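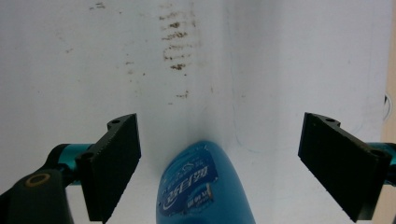
Wisholm wants £47 a week from you for a robot that tidies. The brochure calls the service Britero, and it arrived here in April along with a letter from someone called Eirlys Phillips, customer lead, who hoped I might "see the future of the back kitchen". I have now read it twice and watched the demonstration, and I am no nearer to seeing it. My trouble begins with the bottle. It is blue, it is plastic, it has a big printed label, and it stands between two wide black fingers with plenty of room to spare. A child of three could pick that bottle up. And on the wall behind it is a long brown streak that any cleaner I've ever employed would have gone for first.

I ran a guest house for 15 years, so I have opinions about walls. Most of the work in a small place is noticing things. You go in to change a towel and you see the mark by the light switch, and you deal with it before the next lot arrive. The Britero contract lists "object handling" seven times and mentions marks, spills and stains nowhere at all. I rang to ask about this and was told that surface care was on the roadmap. The £47 is due from the first week all the same.

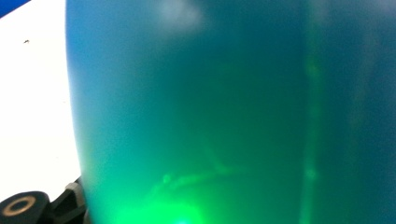

Up close with the gripper: blue at the top, green at the bottom.

Then there is the matter of see-through things. Phillips's letter says the machine copes with "all common household containers", and perhaps it does, but I'd want that in the contract and it isn't there. What the contract has is a clause on breakages, under which the customer pays for anything not on an approved list. The list is kept by Drokell, who make the arm, and they can change it with seven days' notice. I asked for a copy. I'm still waiting.

Gwawr Bevan, who has the café on Wynne Street, is keener than I am. She has bad wrists and says she would pay for anything that lifted bottles for her from morning to night. Fair enough, and I wouldn't argue with her wrists. But she would still be wiping down the walls herself, and for the same money she could have a school leaver in for a few hours on a Saturday who would do both and tell her when the milk was off.
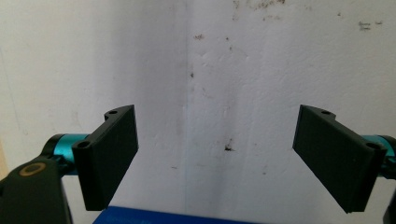

Fingers open, marks still on the wall.

I don't say the thing is useless. The fingers look solid enough, and I can imagine a stockroom where moving one sort of box all day is worth paying for. Wisholm ought to sell it to people with stockrooms. What they are selling to guest houses and cafés is a twelve-month tie-in, and the price after that is "subject to review".

If they will write spills into the contract and take the breakages clause out, I'll have another look. Until then my advice is to keep the brochure and hang on to your £47.

5/23/18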